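Corina Kaufmann on clay, rollers and why Bergeron's pitch plays low 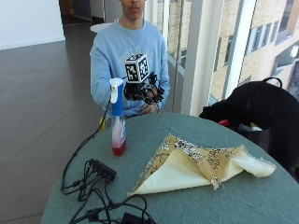
One hand raised at the round table.

Corina Kaufmann would like it known that the ball that bowled the Bergeron captain in October did not hit a crack. It landed on a patch of the square that had been repaired in early summer, and the repair had cured harder than the clay around it. The ball kept low. The batsman played back, the line was straight, and the home side went from a reasonable position to all out for 116.

"People said crack because you could see cracks," she says. "The cracks were on a different length. If you walk out and look, there is a bright area a little short of where a fast bowler wants to land it. That was the one."

Kaufmann prepares the turf square at Bergeron, which plays its home games in the Cedia league and is one of only two clubs in the competition that still use natural pitches. The others play on matting or on synthetic turf over concrete. She took over the square four seasons ago, having looked after baseball infields before that, and she reads a cricket surface in much the same terms: moisture, clay content, compaction, root depth. Her interest in the batting and bowling itself came later and is mostly confined to what the ball does in the first few inches after it bounces.

I asked her to explain low bounce to readers of Kitside who see it every weekend and blame the batsman.

"Bounce is energy coming back out of the ground," she says. "A soft surface takes energy out of the ball. A hard one gives it back. So you want hard. But you also want the hardness to go down a way, and that is where most club pitches fail. They are hard on top and there is a weak layer underneath. You can roll the top until it shines and it will still play slow."

The weak layer is usually the result of topdressing. Each year a club spreads new soil over the square to restore levels, and each year the new soil may be slightly different from the old. If the two do not bind, a seam forms between them. Roots stop at the seam, water sits on it, and the roller presses the upper layer down like a lid. Kaufmann found such a seam in her first month, when she pulled a core from the middle of the square and it came apart in her hand.

"It broke clean. You could have stacked the pieces," she says. "Somebody had put down a sandy mix over a heavy clay. It probably looked level and tidy when they finished. Then every later dressing went on top of that."

She considered digging out the whole square and decided against it. The club could not give up a season of home games, and a rebuilt square needs time before it will take a full innings. Instead she has been working through the strips one at a time, drilling narrow holes through the seam after the last game of the year and filling them with the clay she wants. The drilled clay works as a set of pegs. Roots follow it down, and over time they tie the layers together.

The clay comes from Jireretti, a supplier that mostly sells to ball fields. It arrives dry, in bags, and has to be screened before use. Around 200 pounds goes into the bowlers' footholds alone in a normal year, according to Kaufmann, and more if the spring is wet. She picked the supplier on consistency, which she tests in the simplest way available. She wets a handful, rolls it into a ball the size of a large marble, lets it dry on a shelf for a week and stands on it.

"If it crushes, I send the batch back," she says. "If I can't break it with my heel, we can talk. I've had lab reports as well and I read them, but the ball on the shelf has never told me something different from the report."

The method has a weakness, and the October dismissal exposed it. A clay can pass the test too well. The batch used in the early summer repair was stronger than the native soil of the strip, and as both dried out the patch became the hardest part of the surface. In theory that should have made the ball climb. Kaufmann's explanation for why it went the other way is that the patch had also shrunk slightly and its surface was smoother than the grass around it.

"A ball needs some friction to kick," she says. "On grass the seam grabs and the ball stands up a bit. On a bare polished patch it skids. So you get a ball that loses less pace and comes off flatter. The batsman is expecting it around the top of the pad and it hits the bottom of the stump."

I put it to her that a good batsman would have been forward to that length. She agreed that this was possible and said she had no view on it.

Rolling takes up the largest share of her hours. The club owns two rollers, a light one pushed by hand and a heavy one with an engine, and in her account the heavy one is used too often and too late at most grounds. Rolling only compacts soil that has some moisture left in it. Once the clay is dry the particles will not move any closer together, and the roller does nothing except polish. If the clay is too wet, the roller pushes a wave of soft material ahead of it and leaves a ridge.

"The window is short," she says. "I check with a knife. It should go in with some effort and come out clean. If there's mud on the blade, go home. If you have to lean on it, you've missed it."

Preparation for a weekend game begins with a deep soaking early in the week before. She then leaves the strip alone until the surface will take the light roller, starts rolling across the line of the pitch and turns to roll along it as the clay firms. The grass is cut lower every second day. Covers go on only for rain. She dislikes leaving them on overnight in warm weather, when condensation forms on the underside and drips back in rows that can be seen the next morning as dark bands. A banded pitch will play at different paces from one yard to the next for the first hour.

Captains ask for things, she says, and the requests seldom match what they would want if they thought about their own attack. The Bergeron bowling is built on medium pace and a pair of finger spinners. For several seasons the club asked her for pace and carry, and she supplied as much as the soil allowed, and visiting fast bowlers made better use of it than the home side did.

"I don't pick the team," she says. "But if you have spinners you should ask for a drier surface with less grass, and then you should win the toss. I can do the first part."

This past season they did ask. The strips were drier, the spinners took more wickets than in the year before, and the batting got worse, which accounted for a mid-table finish. The same surface that helped the Bergeron bowlers had to be batted on by the Bergeron top order, most of whom had learned on synthetic turf, where the bounce is high and even. Players from that background tend to go back and across to anything short of full and wait for the ball to rise. At Bergeron it often doesn't.

Kaufmann has offered to prepare a practice strip at the edge of the square that behaves like the match strips, with the same clay and the same cutting height. At present the nets are on matting laid over asphalt. The objection is wear. A practice strip takes far more traffic than a match strip, and she would want it closed after any rain, however light. The club has not answered yet.

"If they practice on a trampoline and play on a cellar floor, the results are going to look the way they look," she says.

She is more relaxed about cracks, which she regards as normal. Clay shrinks as it dries, and a heavy clay with good roots will break into plates. As long as the plates are large and anchored, a ball landing on one will behave as if the crack were absent. The trouble comes when the edges start to crumble or a plate rocks underfoot. She goes over each strip in socks the evening before a game, feeling for movement with her heel. A loose plate gets a little water worked into its edges and a few minutes under a hand tamper. Filling the gaps with loose dust, a common practice, she calls cosmetic.

The bowlers' ends need different treatment. Footholds take the full weight of a landing front foot in nearly the same place, over after over, and by the end of an innings there may be a hollow deep enough to turn an ankle. Kaufmann cuts the hollow square, scores the bottom, wets it, and packs in stiff clay in thin layers with grass clippings mixed through. The clippings hold the clay together while it dries. Her complaint is with people who tip in wet material and level it off with a shoe. It looks finished, and it comes out in one piece on the first delivery.

As for the repair that started our conversation, it is gone. She cut it out after the final game, along with a margin of the old soil on each side, and refilled the space with a blend of the supplier's clay and screenings saved from the square itself. The blend dries a little softer. She has seeded it and put a wire guard over the top to keep the birds off.

"It should match by spring," she says. "I'll core it before then and see. If it doesn't match, that strip sits out until it does, and they can play on the next one over."

The next one over, she adds, has a slight ridge on a good length at the far end, left from a season when it was rolled too wet. She intends to start on that as soon as the ground dries.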